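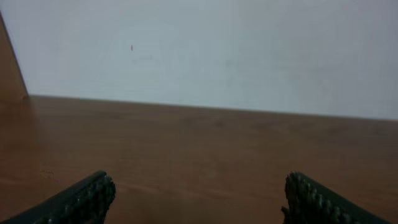

A wooden tabletop and a pale wall at Maglaya.

Neighborhood oral history project: call for storytellers

Did you grow up in Vilden, or move here and stay? We'd love to hear from you! Maglaya is recording the everyday memories of people who have lived or worked in town: school lunches, first jobs, the bus you always missed, the bakery that closed too soon. You don't need to have done anything famous, and you don't need to be a good talker (plenty of our favorite recordings start with a long silence).

Our archive already holds 313 recordings, and we still have very little from the east side of town, night-shift workers, and anyone who ran a corner store. If that's you, please get in touch.

Taking part means one conversation of up to 2 hours with an interviewer. Bring old photos, letters or recipes if you like, and we'll scan them and hand them right back. You can skip any question, and you get a copy of your recording to keep. Family members are welcome to sit in.

Interviews run through February, with daytime and evening slots. Speakers of any language can apply; just tell us which one you prefer.

To sign up, leave a note for Benjie Rivera at the Maglaya front desk, 1340 Narkero Street, with your name and the best time to call.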